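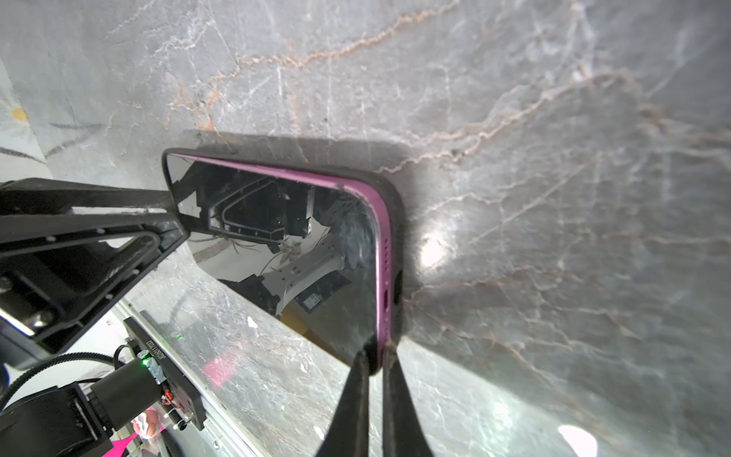

Pink phone in its black case, Drurnari on the marble.

Kitchen Counter Robots: Getting Good Case Swaps out of the Drurnari Arm

A few of you wrote in after my February piece on the Drurnari wanting less of the unboxing and more of the "okay, how do I get the thing to work on my own counter," so this page is all that. I use mine for phone cases. I clean and re-case phones for half the street (and for the church rummage sale), and swapping cases on and off is the part that kills my thumbs. If you've got arthritis in your hands like I do you already know what I mean!

I paid $688 for the arm through Urnow. They also sell it as a bundle with the wrist camera and a spare set of fingers for $868, and if you're on the fence, get the bundle. I bought the bare arm first and then had to add the camera anyway and pay shipping twice.

Setting up on stone

My counter is gray marble with rusty veins running all through it, beautiful, and a real nuisance for a camera. The Drurnari finds the edge of the phone by looking for a line, and for the first week it kept deciding that one of my orange veins was a line. It would go down and very politely pinch at bare marble. Three things helped.

Turn off the under-cabinet lights. Polished stone throws glare and so does phone glass.

Put the phone down on a slant to the veins, so the long side of the phone and the long orange streak aren't running the same way.

If you still have trouble, a plain matte mat will fix it. Zemeck makes one meant for sewing machines and it's thick enough that the fingers don't click on the stone. I only bring it out for dark phones, it's a pain to wipe down.

Screen up or screen down?

Screen up for taking a case off, screen down for putting one on, at least with the soft kind. The manual says screen down for both. I tried it the manual's way for a good long while and kept getting crumbs under the glass, and crumbs scratch. Wipe the counter first either way. Then wipe it again, flour gets everywhere in my house.

With the screen up, a switched-off phone is a mirror, and the arm sees itself in it. You'll notice on the monitor that it's looking down at its own bracket, screws and all. Older software got confused by this and would stop and sulk. The update fixed most of it for me, but if yours still freezes, lay a sheet of plain printer paper over the top half of the glass and start it again.

Which end to start from

Bottom end, a corner if you can. Soft cases have more give down there by the charging port, and the camera end is where you'll tear something. Have the fingers come in low and close together, with only a little gap between the tips, then open them once they're between the rim and the metal. I set the squeeze to the second notch for this. The third notch is for hard shells and I don't love it on anyone's phone but my own.
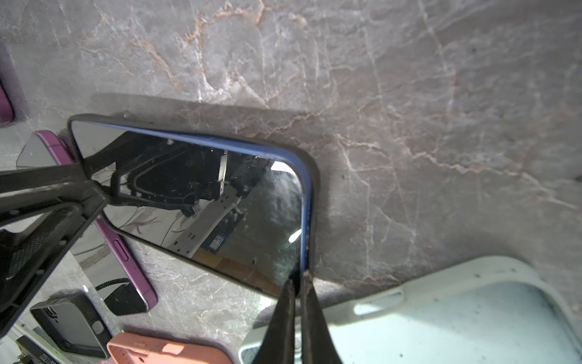

Page last changed: 11 Jul 2018 (new section on fingertips, fixed the Urnow price)

Fingertips

Look at the tips on mine where they've got hold of the blue phone. Scuffed, with brownish marks on them, and that's the end that touches your nice metal edge! Malachy Phelan, who fixes sewing machines two doors down from me, took one look and told me to stop babying the arm and start babying the tips. So now I do it this way:

Wipe both tips with a barely damp cloth before each phone.

Run a fingernail along the inside faces once a week. If it catches, sand very lightly with the finest paper you've got, and wipe again.

Replace them sooner than you want to. The Drurnari keeps a tally of every grip under Settings, and mine said 2764 when I finally ordered new ones. I'd go earlier.

Jakubowski sells replacement tips that fit with the same screws. They're a touch softer than the originals, grippier on thin bumpers, not so good on stiff plastic. I keep both kinds in an egg carton.

Keep the clutter out of reach

I'm terrible at this one. By the middle of a batch I've got cases all over the counter, the salmon one with the little holes, a dark gray one, another phone tucked in under the arm. The Drurnari doesn't care what's behind it until it swings, and then it cares a lot. It shoved a phone clear into my fruit bowl last winter (phone fine, one peach lost).

A tray with a raised rim is the best cheap fix I've found. Mine is a mint green plastic one and it lives at the corner of the work area. Anything small goes in there. Shake it out over the sink now and then, they collect specks like you wouldn't believe.

Thin bumpers

Ita Sheehan asked about these, the skinny kind that only go around the rim. Yes, it can do them, slowly. Set the speed to its lowest and let the fingers hold the bottom end while you peel the top corner yourself. I know that's half the job done by hand, but it's the easy half. I did nine in one afternoon and could still open a jar at suppertime.

What I don't like

It's loud when it homes itself, a sort of grinding hum that sends the cat under the stove. The cable wants to droop right where you'd set your coffee. And the case presets are only for the popular sizes, so older phones have to be taught by hand, which takes me most of a cup of tea each time. Save every one you teach it under the phone's name. I called my first few "test" and "test again" and had to redo the lot.

Next up I want to try it on jar lids. Write in if you've beaten me to it, and tell me which notch you used.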